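Dendurix Small Parts Study: Frequently Asked Questions

Last updated 05/02/2020

What is the study about?
We wanted to know whether a robot can learn to pick up and sort small hardware from recordings of people doing the same job with hand-held grippers. The parts are bolts, washers and O-rings.

Who runs it?
Binta Onyeka leads the learning side. Fidelina Mamani is in charge of recording and of the test protocol. Questions about either can go to the project address on the contact page.

How much data is there?
The full set has 3,959 recordings. Of those, 2,189 passed our checks and were used for training. The rest were dropped for dropped frames, bad tracking or a part leaving the table.

Why hand-held grippers and not remote control of the arm?
Speed, mostly. A person holding the gripper can feel when the fingers touch the table, and a new operator needs very little practice. We tried remote control in the first version (Cirneck) and recording was slow.

What does the policy get as input?
The view from the gripper's own camera, the finger opening and the recent motion of the gripper. It gets no part labels and no map of the table.

How was it tested?
We ran 625 trials on the arm. Part positions were drawn at random before each trial, and the same draws were used for every version of the policy. A trial counts as a success only if the part is lifted and put down in the correct tray.

Which parts are hardest?
Washers. A flat washer gives the fingertips very little edge to hold, and an error in height that would not matter with a bolt ends in a miss. O-rings come next, as they shift when touched. A bolt standing on its head is the easiest of the three, though the policy sometimes tips it over on the way in.

What does a typical layout look like?
We mix sizes and leave the parts in a loose cluster. One recording has two bolts set upright on their heads, two small washers and two black O-rings on a white table, with the open fingers just short of the nearer washer.
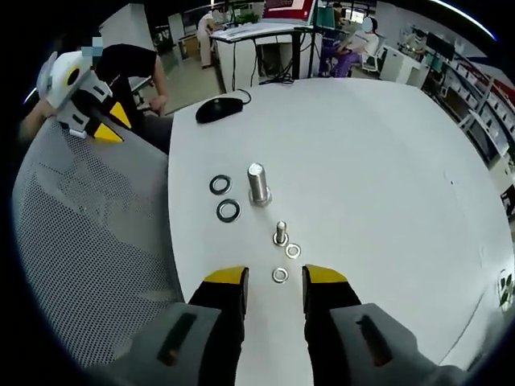

Do other objects on the table cause trouble?
Less than we expected. We don't clear the table or the room before recording, and policies trained on tidy tables only did worse in our comparison.

Can I get the data?
Yes, for research use. Fill in the Miltstead request form and allow 10 working days. Faces are blurred in the released version.

Will there be a follow-up?
We plan to add nuts and short screws. Recording starts in April.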